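Cornon tabletop notes: read me first

Hello! I'm Leonora Samonte and this is my little folder about tabletops, the one I keep promising people. It began as a single list of which tables we use for sorting and packing at Cornon, and then I got carried away (as I do) and started writing down how each one gets cleaned, sanded and oiled as well.

There are 346 entries at the moment. Each has the table's nickname, the room, the date it was last oiled and whatever I felt like grumbling about that day. Dirus is the long one by the window, Sebastian is the one with the wobbly leg, and Lellia is the pale one everybody wants.

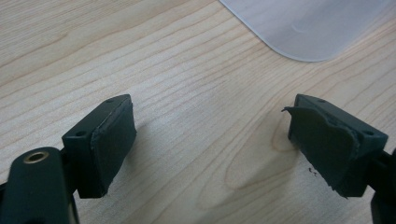
Light-coloured wood, with plenty of bare top in the middle. The pad on the right is torn and ragged, the left one looks fairly intact.

Grit goes from 200 up to 600 and I always go with the grain. If an entry says "7" in the finish column, that's my old code for plain oil and I haven't got round to changing it, sorry! Blank cells mean I forgot to write it down, so please don't read them as "none".

Anything before February is copied from a paper notebook and my handwriting was dreadful, so do shout if a date looks daft.

Last tidied: Tuesday, October 13, 2026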